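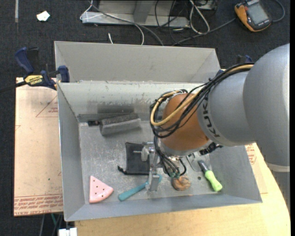
Nail polish questions, answered

I get asked the same handful of things every time I post a manicure, so I've put them all on one page. I paint my own nails at the kitchen table and have done since school, and I own far more bottles than any one person needs (379, I checked in April when I moved the shelf).

Why does my polish chip after a day or two?

Nine times out of ten it's oil on the nail. Wash your hands, dry them properly, then wipe each nail with a bit of remover even if there's no colour on it. I skip hand cream until the whole thing is finished! Also run the brush along the very tip of the nail so the edge is sealed.

Do I really need a base coat?

With pale pinks and nudes I sometimes get away without one. With reds, navy or anything green, please don't risk it. I had yellow nails for most of a winter thanks to a gorgeous dark teal and my own laziness. The one I use now is the Mutora ridge filler, which is a bit thick but hides the bumps on my thumbs.

How many coats?

Two thin ones for most creams. Sheer jellies might want a third. If the first coat looks streaky and awful, leave it alone and let the second one sort it out.

How long should I wait between coats?

I put the kettle on, drink half a cup of tea, and go back. If you touch it very gently and it feels tacky, give it longer. And don't do what I do and start at eleven at night, or you'll wake up with the duvet printed on every finger.

Are the expensive ones better?

Sometimes! The Gurkarico brushes are lovely and wide, and I can cover a nail in a couple of strokes. But my most-used red is a Wandstead one I bought from the bargain basket at the chemist, and I'm on my second bottle.

My polish has gone gloopy. Can I save it?

Usually, yes. Add 2 drops of polish thinner, roll the bottle between your palms and try it. Please don't use remover, it breaks the polish down and it'll never set nicely again.

What grit file should I buy?

I use a 200 for shaping and a 1000 on the buffer for a soft shine. Anything coarser makes my nails peel.

Which top coat do you use?

Kauppinen quick dry, for years now. It does shrink a little if you put it on too thin, so load the brush up and float it over the colour.

Can you do my nails for my wedding?

Ah, that's kind, but no. My left hand is still wobbly enough on my own!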